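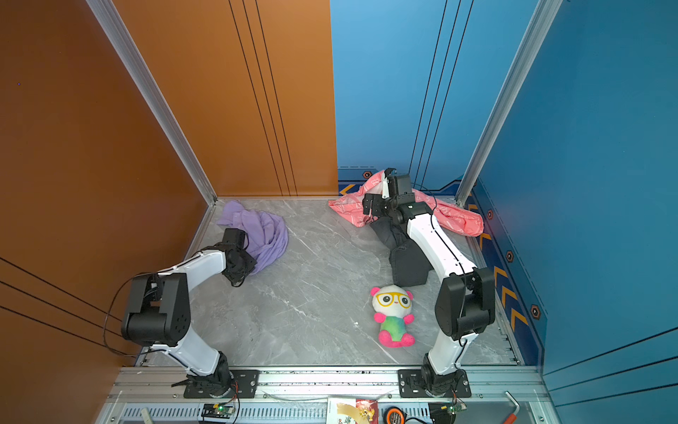 Progress report to the Bilow Fund, second period
Grant: Conversation and Confidence Groups, Watby and Devidberg
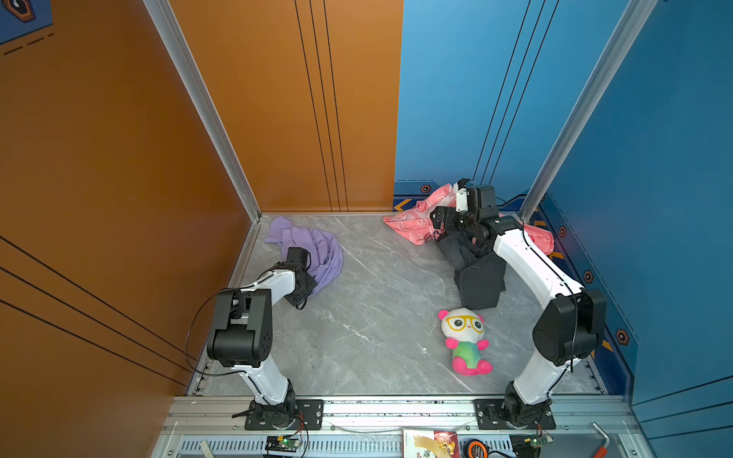 **Martti Harju**
Program lead, Ruotsalainen Center

20 Jul 2022

## Where we are

The groups are for single adults who want to date and find it hard to start. Most of the people who sign up have either never dated or have come out of a long marriage. The grant pays for the group leaders, room rental in both towns, and the printed workbook.

Watby has now finished two full courses and is partway through a third. Devidberg started late. We lost the first room there when the building was sold, and the new lease was not signed until May. The Devidberg group is on its first course and will finish it inside the grant period.

## Attendance

We have enrolled 35 people across both towns, against a target of 30. Of those, seven left before the end of a course. Four of them had moved or changed shifts at work. Two said the group was not what they expected, and one did not reply to our messages.

Evening sessions fill first. The Saturday morning session in Watby was never more than half full, so we closed it and moved those members to the evening group.

## What changed in the course

The first version spent three sessions on online profiles. Members told us this was too much, and several did not want to use apps at all. We cut it to one session and gave the time to two other subjects:

- starting a conversation with someone you already see often, such as a neighbor or a person in the same class
- asking someone out plainly, and taking no for an answer without arguing or going quiet

The second of these has become the session people mention most on the feedback forms. Members practice in pairs, then switch roles. Cyrill Rüegg leads it in both towns and has written it up as a separate chapter of the workbook.

We also added a short segment on the second and third date. Several members were getting a first date and then had no idea how soon to write, or what to suggest next. The leaders do not give a rule about this. They ask members to say what they would like to receive and work from there.

## Feedback

Forms are filled in at the last session and are not signed. Most members said they found it easier to talk to people they had not met before. Fewer said they had gone on more dates. Some wrote that they had stopped dating for a while on purpose and were glad of it, and our form had no good place to record that. We will add a question.

Two women in Watby asked for a group closer to their own age. We do not have the numbers for it yet — the leaders will keep a list.

## Money

Leader fees and printing are on budget. Room costs in Devidberg came in 600 over, all of it from the deposit on the new lease. We would like to cover this from the unused advertising line and ask for your approval to move the amount. No other changes are requested.

## Problems still open

Men sign up later than women and are more likely to miss the first session. A phone call in the week before seems to help, but it takes up leader time we did not plan for. We are trying a text message with the third Watby course.

The workbook still assumes in places that the reader has never been married. Cyrill is rewriting those pages, and the new text will go to the printer with the next order.

## Next period

1. Finish the third course in Watby and the first in Devidberg.
2. Start a second Devidberg course if at least seven people enroll.
3. Send a follow-up form to everyone from the first two Watby courses.
4. Send the Fund a copy of the revised workbook.

Receipts and the session plans are in the attached folder. Questions about the budget can come to me, and questions about the course content to Cyrill.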